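How to Budget for a Two-Arm Tabletop Sorting Cell
By Savita Pal

Everyone budgets for the arms. The arms have a price on a web page, you multiply by two, you feel like a responsible adult. Then the rest of the list arrives, one small box at a time, and by October you are explaining to someone in accounts why a robot needs wallpaper.

My first cell was planned at Direro on the back of a packing slip. The second one had a spreadsheet, and the steps below follow that spreadsheet, minus the rows I'm embarrassed by.

Step 1: Decide what the thing will pick up

Do this before you look at a single arm. Write down the objects and where they have to go. Soft toys, small blocks and loose wire all ask different things of a gripper, and wire asks for patience you can't order from Skimell. If your list is all rigid blocks, you can shop cheap. If it includes anything that tangles, add a second set of fingers to the order now and save yourself the shipping. 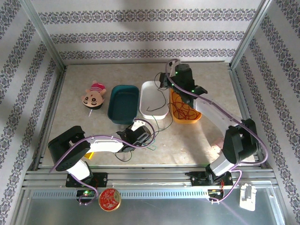

Keep the list short. Mine started long, and every item I crossed off made the quote from Zostument a little less insulting. A few objects and a few open bins in different colors will keep a pair of small arms busy for a good long while.

Step 2: Price the frame like it matters

You need a table surface, something to bolt the arms to, and corner posts if you want walls. Aluminum extrusion is the usual answer. Buy the front rail longer than you think. The arms want elbow room from each other, and you will move the mounts at least once after swearing they were final.

Our full parts budget came to 2,176 dollars. The bolts, brackets and T-nuts alone were 192 of that, a number I had entered in the first draft as "misc." Please don't have a row called "misc." It's where the money goes to hide.

Walls are worth having. Ours are papered in a damask that would suit a hotel dining room, chosen by the scientific method of what was on the clearance shelf. Buy one roll more than the measurements call for, especially if you care about the bands meeting at the corners.

Step 3: Count the cables, then count them again

Each arm needs a cable run from base to gripper with enough slack to follow the elbow all the way out. Measure with the arm stretched, then add a hand's width. I ordered to the exact length the first time and owned, for one afternoon, a very expensive arm that couldn't reach the middle of the table.

Put these on the order together:
- cable for both arms, plus one spare run
- a controller board per arm
- a power supply sized for both arms moving at once
- clips or ties, more than you want

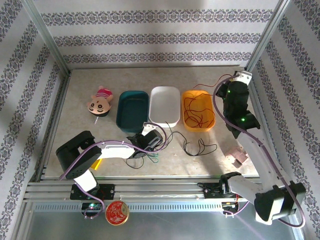 Step 4: Get the bins and props from a normal store

Robotics suppliers will sell you bins. They are good bins, and they cost as much as lunch for the whole team. Obura quoted us for a set of 14, and I still think about that quote. Plastic trays from the housewares aisle do the job. Get them in colors that stand out from the table and from each other, and buy duplicates, as the store will stop carrying your exact orange the week you crack one.

Step 5: Put time in the budget too

Lead times are where plans go to get funny. Allow 6 weeks between the first order and a cell you can run, and don't book a demo inside that window, however nicely you are asked. Mounting goes fast. Squaring up the frame and routing the cables so that nothing snags will eat whatever days you have left.
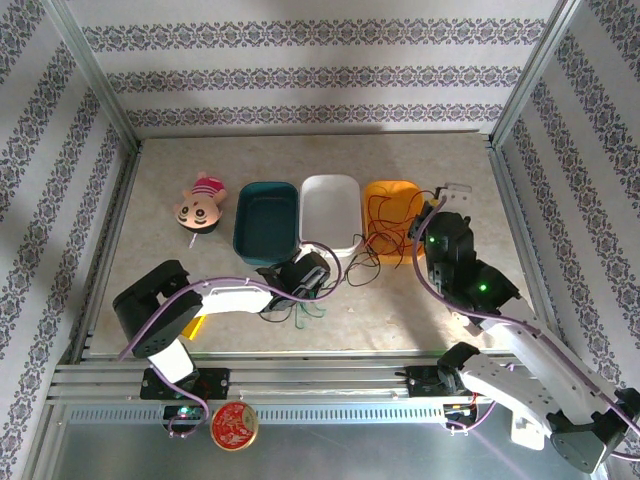
Both arms on the front rail, with the teal, white and orange containers in reach.

Step 6: Keep something back

Hold on to a slice of the money until the cell has been running for a month. Servos wear, fingers snap, and somebody will want a third bin color. If the slice is still there at the end of the month, spend it on spare servos before anyone else learns it exists.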